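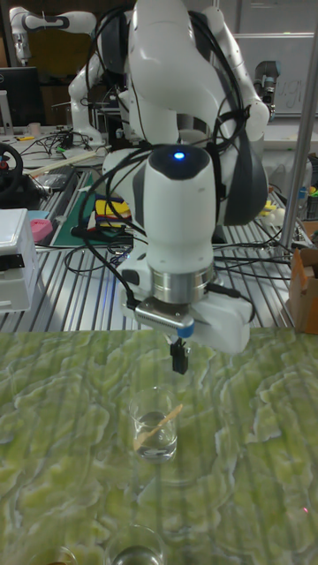 Why Does a Stick Look Bent in a Glass of Water?

Find a clear glass, pour in some water, and lean a thin wooden stick in it. A coffee stirrer is good, or a skewer with the sharp end snipped off by a grown-up. Now bend your knees until your eyes are level with the water and have a long, lazy look at the place where the stick goes under.

Chances are the stick will seem to have a kink in it, right at the top of the water, as if somebody had snapped it and glued it back together in a hurry. Pull it out and it is perfectly straight. Put it back and there's the kink again! My niece Violeta Lagos pulled hers in and out so many times the first time she tried this that her sleeve was soaked up to the elbow, and her breakfast went cold, and she still wanted one more turn.

People have been puzzled by this for a very long time, and it is a lovely thing to be puzzled by, so let's take it slowly.

What your eyes are really doing

You see a stick when light bounces off it and travels into your eye. It's easy to forget that, because it happens so fast and you never feel it happening. Light from the lamp or the window hits the stick, some of it bounces off, and a little bit of that ends up going through the small black dot in the middle of your eye.

Light usually travels in straight lines, and your brain is very used to this. Whenever light arrives, your brain says, "Aha, that came from straight over there," and that is where it decides the thing must be. Most of the time your brain is right, and you can pick up your spoon without missing it.

Light slows down in water

Light goes through air very, very fast. In water it has to go slower. It is still faster than anything you can think of, but slower than before. And when light changes speed while crossing from one see-through thing into another at a slant, it also changes direction a little. Scientists call this refraction (say it ree-FRAK-shun). You can use that word at dinner if you like.

Joaquín Alarcón, who taught me science when I was nine, used to explain it with a shopping cart, and I have never heard it done better. Imagine you are pushing a cart across a smooth parking lot, and you come to some thick grass at a slant. One front wheel rolls onto the grass first. That wheel slows down, but the other one is still on the smooth part, zipping along. What happens? The cart swings around toward the grassy side, and you have to trot a bit to keep hold of it. Light isn't a cart and it doesn't have wheels, but the turning works in much the same way.

So the light bouncing off the underwater part of your stick starts out in the water, comes out into the air, speeds up, and turns. Your brain doesn't know about the turn. It says "straight over there" just as it always does, and it puts the bottom of the stick in slightly the wrong place. The top of the stick is up in the air, so your brain gets that part right. One part right and one part wrong, and the two don't line up – and there is your bend.

Try it at your own table

You will need 3 things: a clear glass or beaker, some clean water, and a thin straight stick. Smooth glasses with no patterns work best.

First, put the stick in the empty glass and look at it from the side. If you have paper handy, draw what you see.

Next, take the stick out and pour in water until the glass is half full. Set it down well away from the edge of the table.

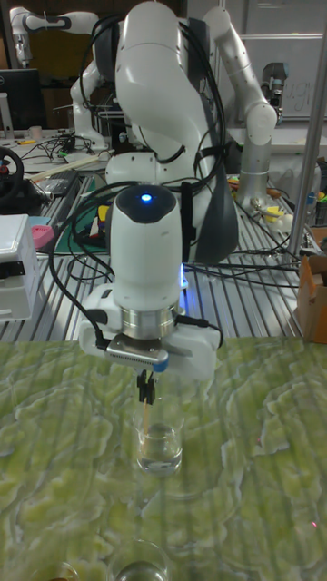
Hold your stick straight up and down, with the lower end in the water, and look at it from the front, right in the middle. It may not look bent at all. That surprises a lot of people. Now keep the stick upright but slide it slowly over toward the side of the glass. The part under the water will seem to jump sideways, away from the part on top, and if you go far enough there may even be a gap between them.

The jump comes from the shape of the glass. A round glass full of water has a curved front, and the light coming out near the sides meets that curve at more of a slant than the light coming out of the middle. A bigger slant means a bigger turn. The round glass also works a little like a magnifying lens, so your stick might look fatter underwater than it does in the air.

Then let go and allow the stick to lean against the rim, any way it wants to.

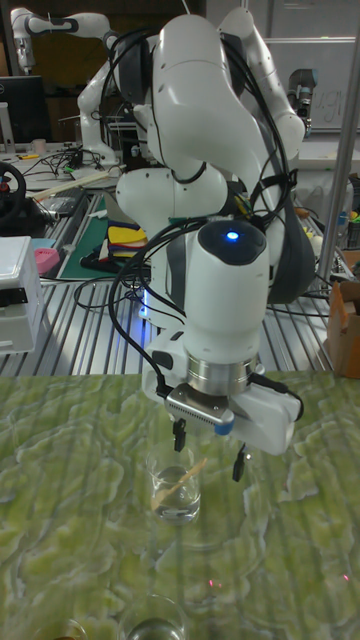 Walk all the way around the table if there's room, and stop every couple of steps to look again. From one side the bend may be big, and from another it may nearly disappear. Look down from above, too. From up there the underwater part seems shorter and closer to you than it should be, for the very same reason that a swimming pool always looks shallower than it is. (Please remember that one in July, when you are standing at the edge of a pool and it looks as though your feet would reach the bottom.)

Draw each view if you enjoy drawing. Violeta made 2 pictures, one from the side and one from the top, and taped them to the refrigerator.

Questions children have sent us

Leandro Herrera wants to know whether it works with other liquids. It does, as long as you can see through them! Salad oil turns light even more than water does. You could put oil in one glass and water in another, stand a stick in each, and compare them side by side. Ask before you borrow the oil.

Brenda Retamal asks if the stick is a tiny bit bent for real. Run your finger along it while it's still in the water and feel for a corner. Your finger doesn't need light to do its job, so it can't be fooled the way your eyes can.

When you've finished, pour the water on a plant and dry off your stick so you can use it again.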